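Hladun promises faster parcels, but the fine print is slow going

Hladun, the parcel carrier that took over the Misard routes last year, says customers in its 13 delivery districts will soon get their packages within two days or pay nothing for shipping. The promise went up on the company's website in November and has been repeated on the sides of its vans ever since. Whether it means much is another matter.

The two days do not begin when you place an order, or even when the store hands the box over. They begin when the package is scanned at the Udus depot, and a package can sit in the yard for a good while before anyone scans it. Hladun's terms put no limit on that wait. A company spokesman called the first scan "the fairest starting point for everyone." It is certainly the fairest one for Hladun.

Then there is the refund. To get it, a customer has to fill out a claim form within 48 hours of delivery, attach the original shipping receipt and give the scan number, which appears on the store's copy of the label and nowhere else. Refunds are paid as credit toward a future Hladun shipment. The credit runs out after 115 days.

Abdul-Rahman Yakubu, who sells used textbooks by mail and ships most of them with Hladun, went through his own records for the fall. Out of 400 packages, he found 13 that had missed the two-day mark by the company's own scan times. He filed claims on all of them and has been paid for two.

"The rest came back as incomplete," Yakubu said. "I asked what was missing and got the same form again. I don't mind a package being late now and then. I mind being told it was on time."

Hladun would not discuss his claims. It said in a written statement that "the great majority" of packages arrive as promised, but did not give a figure, and turned down a request to see one. The statement also pointed to longer evening hours at the depot and a new tracking page. The tracking page, when we tried it at 4 in the afternoon and again at 9, showed the same test package as "on its way" both times, with no place or hour attached.

Illico, the smaller rival that serves the north side, has no guarantee at all. Its rates are a little higher and its website looks ten years old, but it does print the drop-off time on the customer's receipt, so a sender at least knows when the clock could have started. Illico said it has no plans to match the Hladun offer. "We'd have to read it first," the woman who answered the phone said.

The guarantee takes effect for home addresses first, with business addresses to follow at a date Hladun has not set. Customers who already have a contract must opt in, and opting in means accepting the new rate sheet, where the base price for a small box goes up. 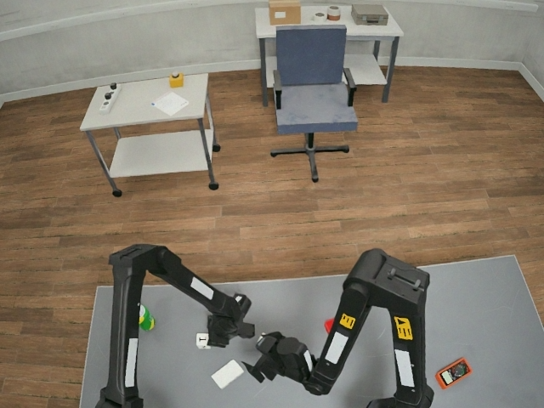
Also in local business

Bakery on Mill Street to close its lunch counter
Parking rates downtown go up again
Letters: readers on the bus shelter plan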